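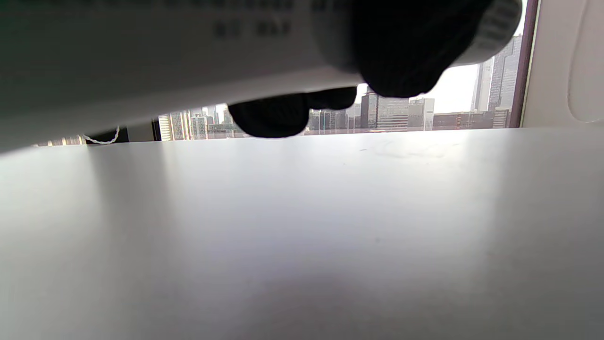
Ticket 3923: Label printer skips every 12th label
September, 4:10 pm
By Kellitz support desk

Problem: The Dirnura printer feeds a blank after 11 good labels. Started when we loaded the new roll of 200.

Step 1. Cleared the queue and restarted. No change.

Step 2. Ran gap calibration from the front panel. Error 209 came up once, then cleared. 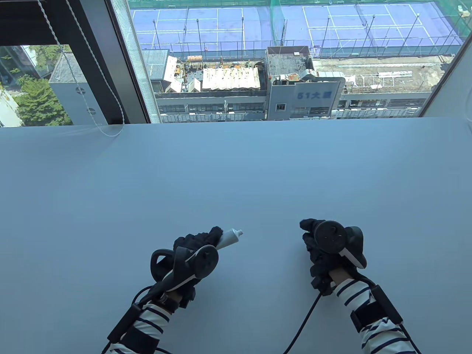

Step 3. Set media type to "gap" in the driver. Printed 40 labels, no blanks.

Status: closed

Related tickets
Cutwood scale not found
Tan ribbon wrinkles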